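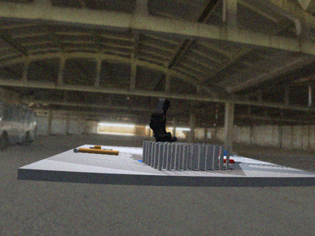 White tabletop in a big hall, with an orange rod and a small yellow block (rendering)

About Wernunley

Wernunley is a piano school, but for the insides. Tuning, regulation, small repairs. We don't teach anyone to play. People call and ask every week, so it's going at the top of the page now.

We're in Ordale, two floors above the old seed store, entrance on the side street. Ring the lower bell. The upper one hasn't worked since we moved in.

How we started

Benjamín Espinoza was tuning for churches and schools up and down the valley and turning down more work than he took. He couldn't find anyone to send people to. The tuners he knew were retiring or already had. So in January he put a card up in the library offering Saturday lessons, expected two or three calls, got 18. Had to borrow chairs.

The first course ran in his garage with one upright and no heat, and a piano in a cold garage won't stay put long enough for a beginner to learn anything from it. We found the Ordale rooms that fall. Kianoush Babaei joined the same month to teach action work. He came from a rebuilding shop in Driswood and brought most of his own tools plus a very large box of hammer felt we are still using up.

What we teach

Tuning 1. By ear first. Unisons, octaves, then setting a temperament. You can use an app later if you want, lots of good tuners do, but not in this course. Expect the first month to be mostly unisons and expect to be sick of them.

Tuning 2. Full tunings start to finish, pitch raises, old pins, loose pins, pianos that have sat in a basement. Timed toward the end.

Action and Regulation. Kianoush's course. Key leveling, let-off, repetition, hammer shaping, sticking keys and why. You work on an upright action for the first half and a grand action for the second. Bring a lamp if you have one you like.

Strings and Repairs. Splicing, replacing, making a coil that doesn't look like a bird's nest. Eye protection is required the whole time and we do send poeple home for it.

Evening classes run 23 weeks. Saturday classes cover the same material, longer days and more coffee. If you miss more than three sessions talk to us, we'll work something out, but don't just vanish and come back for the last day.

Cost is $700 per course, tools loaned. You can pay in four parts. No extra charge for the practice rooms – sign the sheet on the door and put the lid down when you leave.
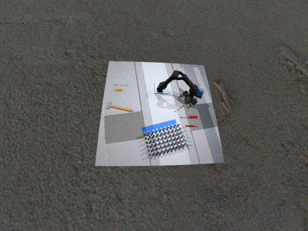
Practice pianos come from all over. Some were given to us, some we bought for the price of hauling them. The best one is an old studio upright we call Sima, name was written inside the case when we got her and it stuck. Sima holds a tuning better than anything else in the building so she's used for final tests only. Please don't practice on her.

Who comes

Guitar repair people, music teachers, a retired bus mechanic, some players who got tired of waiting on a tuner. You don't need to read music. You do need decent hearing in the middle range and a fair amount of patience. Shoulder trouble? Tell us early, there are ways to stand and levers that help.

Some students go on to tune for a living. Many just want to look after their own piano and the one at church. Both fine, same classes.

Tunings for the public

Second-course students tune for schools and private homes at a reduced rate, with a teacher checking the work before anyone packs up. We did 260 of these last year. Wait is usually a few weeks, longer before the holidays. We'll ask when it was last tuned, and "no idea" is an ok answer. We don't move pianos, and we don't appraise them. Please stop asking Benjamín what your grandmother's is worth, he will only make you sad.

Getting in

Classes are small and fill up early. Send us a note with your name, which course, evening or Saturday. No test, no portfolio, just a short phone call so we know you've understood its mostly listening to the same two strings for hours.

Visitors welcome during Saturday lunch. Street parking is free past the second light – the lot behind the building belongs to the dentist and they tow.

Page updated 08/12/2021. Winter schedule still to come, Kianoush has it.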